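Speaker notes: "The Table Is the Plan"
Murnanby Library, upstairs room, evening talk
Habibur Rathnayake
14 October 2020

(Start before everybody has sat down. The late ones can catch up.)

Hi everyone, come in, there are chairs on the window side. I'm Habibur, some of you know me from the Bokavitz newsletter, where I write the household column, and some of you are here because the pottery talk got moved. You're welcome too!

So tonight I want to talk about the stuff that piles up on a table. I don't mean attics or garages or whole-house cleanouts. I've given that talk and frankly it wore everybody out, me included. Tonight is one table and one box, and what goes in the box.

(Slide 1, just the title. Don't read it aloud.)

I'll tell you how I got here. Back in April I was home a lot, like all of us, and my kitchen table turned into the place where everything landed. Groceries came in and got set down. Medicine came out of the cabinet and didn't go back. My aunt on Ghauri Street had the same thing going on, except her table is bigger than mine, so she could get further behind. She'd call me up and ask where the cough stuff was, as if I could see it from my house! And the thing is, I usually guessed right. It was behind the milk.

That got me thinking about why the milk always wins. A milk carton box is big, it's got a handsome picture on it, it stands up by itself. The little stuff lies down in front of it or slides in behind it, and your eye goes straight to the big box and stops there. You can look at a table for a full minute and only see the three largest things on it.

(Pause. Ask: what's the biggest thing on your table right now? Take two or three answers. Somebody will say the cat.)

Okay. Let's look at a table.

(Slide 2. Give them time with it before talking. Drink some water.)

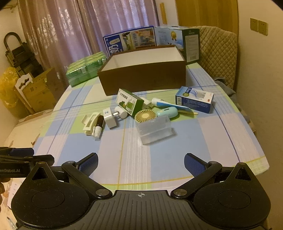
Slide 2: Checked cloth, open brown box, small things in front, big packages at the back.

I love this one for the tablecloth alone. Pale blue, light green, lavender, white, all those little squares. I'd buy that tablecloth tomorrow. But a checked cloth is a sneaky thing when you're sorting, and I want to spend a minute on it. Small items with a lot of color on them sort of sink into a pattern. A little green and white box on light green and white squares, well, you have to want to find it. The one in the middle has the good manners to be standing on its end, and that helps a lot. Then look just to the right of it, there's a bit of white plastic tucked partly behind. That's the piece I'd lose. I'd have the table cleared and the cloth in the wash and there it would go, rattling around the machine.

So my first tip is a cheap one: put a plain dish towel down in the middle of the table before you start, and do your sorting on the towel. Any solid color. If your cloth is already plain, skip it.

Now the back row. We've got a milk carton box in blue and white, with the character for milk on it, nice and large, and countryside pictures. Next to it a white and teal box with a cow and a gold medal. They're leaning on each other like two guys at a bus stop. My question for you is, do those belong in this job at all?

(Let them argue. Last time at the Grollura center this went on for 10 minutes and it was the best part of the night. Don't cut it short unless it gets personal.)

Here's where I come down. Big boxes like that are groceries, or maybe they're gifts somebody's about to carry over to a relative, and either way they've got their own place to go. They go first. You pick them up and walk them to the pantry or the front door before you touch a single small thing. People want to do it the other way! They start with the little fiddly stuff, since it's close to them and it looks like the mess, and they work around the big boxes all afternoon. Move the big ones and you get half your table back in one trip.

The green bundle on the left, the shrink-wrapped one, is my favorite kind of trouble. A bunch of small boxes all still wrapped together. Do you open it? My mother would say no, never, it stays wrapped until you need one. My brother-in-law would have it open in the car. I used to be with my mother. I've come around to the middle: if it's something you use every week, open it and put a couple where you'll use them. If you don't, leave it sealed and let it lie flat under something. A sealed pack stacks beautifully. A torn one never stacks again.

(Water. Check the clock. If it's already late, go straight to the box.)

The box! Let's talk about the open brown one in the middle. No lid, white inside. I get more questions about containers than anything else, and people expect me to tell them to go buy something with dividers. I've bought the ones with dividers. I have a drawer full of dividers. What I reach for is a plain box with no lid, low enough to see into, and pale on the inside if I can get it. A white inside bounces the light around and you can read a label down there without a flashlight. Dark boxes are lovely on a shelf but you end up feeling around in them like you're looking for your keys.

And no lid, please. A lid turns into a shelf. You set one thing on top of it, just for now, and that's the end of the box.

(Hold up my own box here. It's the shoe box, lined with printer paper. Pass it around if people want.)

So what goes in? I've got a rule for this and it's a bit bossy. The box is for one family of things. If it's medicine, it's all medicine. You don't get to put batteries in with it. You don't get to put the spare key in with it, even though I know exactly why you want to. A mixed box is just a smaller table.

Stand the little boxes on end, printed side facing you, like books. If there's a date stamped on the flap, turn the flap up so you can read it. And anything you can't put a name to goes on the towel in a pile by itself. Mine is called the "ask later" pile. Give it five days. If you haven't asked by then, you weren't going to.

With medicine I do want to slow down a little, so bear with me. Keep things in their own packaging with the leaflet. Don't tip two half-full packs into one to save room, however tidy it looks. If small kids come through your house, the open box goes up high or into a cabinet that locks. And the old stuff goes back to the pharmacy if yours takes it. Ask them, they're nice about it, the one near me has a bin by the counter.

(Somebody always asks about vitamins. Vitamins count as medicine for the box.)

One more thing about labels in a house where people read different languages, and that's my house. My aunt reads one set of labels, her neighbor who helps her reads another, and I'm somewhere in between with a phone in my hand. So we stick a strip of masking tape on each pack, and write what it's for in both. "Stomach." "Headache, grown-ups." Don't cover the printed dose. It took us one evening and roughly 100 inches of tape, and she's called me a lot less about the cough stuff. I kind of miss it.

(Slide 3, the tape labels. Quick, don't linger.)

Homework, if you'll let me give you some. One table and one box. Big things off first, towel down, little things on the towel, one family in the box. You can do it while the rice cooks. Take a look at it again the next morning before anyone else is up, and see what's crept back.

(Questions. If they're quiet, start with the one about junk mail. Remember to say thanks to the front desk for staying open, and get the shoe box back before people leave. Chairs get stacked by the window.)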